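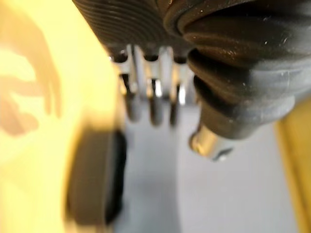 Wosano Balance Tables

Stat and drop tables for Wosano, the turn-based mobile RPG from Devisis, in plain CSV. The tables cover the global release on Android and iOS. The beta build is kept in its own folder and should not be mixed with the live data.

Last update: May 31, 2026

Contents

units.csv: one row per playable character, with base stats at level 1 and at the level cap
skills.csv: skill text, cooldown in turns, damage multiplier, target type
gear.csv: gear sets and their bonus values
drops.csv: logged stage drops, one row per clear
banners.csv: start and end dates for each summon banner, with the posted rates
beta/: the same files for the November test build, no longer updated

There are 48 units in units.csv. Alternate costumes with their own skill kit count as separate units. Costumes that only change the look are left out. 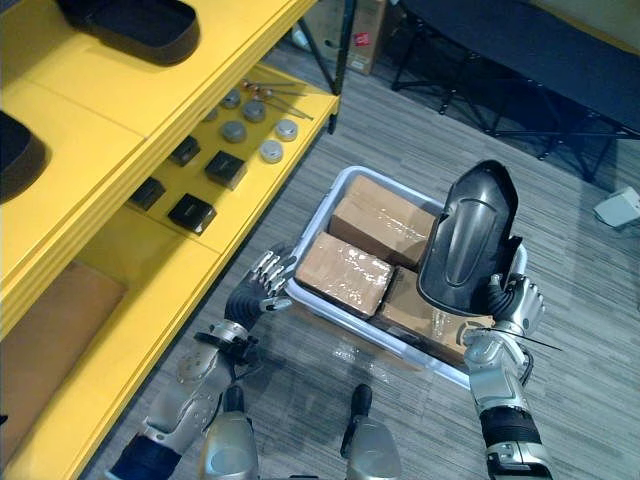

Small metal discs on a yellow shelf, with boxes in a gray bin on the floor.

How the values were collected

Base stats were read from the in-game unit page with all gear removed and guild bonuses turned off. Skill multipliers are not shown in the game. They were worked out by hitting the training dummy 40 times per skill, dropping critical hits, and dividing by the attack stat. The dummy has fixed defense, so the result is good to two decimal places for single-target skills. Multi-hit skills are listed as the total, with the hit count in the next column.

Drop rows were entered by players through the Culthorpe form. A row is accepted only if the stage ID exists and the drop list matches the stage's known pool. The file holds some 4000 clears, most of them from chapter 4 on normal difficulty. Hard stages are thin, and rates taken from them will swing a lot.

Column notes

unit_id is stable between releases. unit_name is not, as Devisis has renamed units in two patches.
spd is the value before team bonuses.
cd counts the turn on which the skill is used. A skill with cd 3 can be used again on the third turn.
rate_posted is copied from the in-game banner notice. It is not measured.
Empty cells mean unknown. Zero means zero. 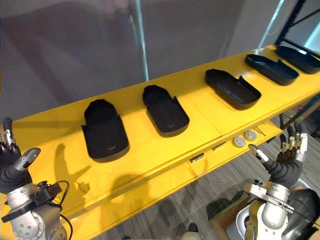 Dates in banners.csv use server time (UTC) in ISO format. Reruns get a new banner_id, with the first run's ID stored in rerun_of. Banners that were extended keep their original ID, and end_date holds the later date.

Known problems

Villanueva Arena scales all stats to a fixed level, and the scaling formula has not been worked out. Do not use units.csv to predict arena turn order.
Summoned helpers take their stats from the caster in some kits and from a hidden table in others. They are left out of units.csv.
Skill text for three support units still shows the wording from before the last balance patch.

Corrections

Open an issue with the unit_id or stage ID, the game version, and a screenshot of the value. For multipliers, attach the raw hit log as well. Pull requests that change more than one file should be split up.

License

The tables are released under CC BY 4.0. Game names and skill text belong to Devisis.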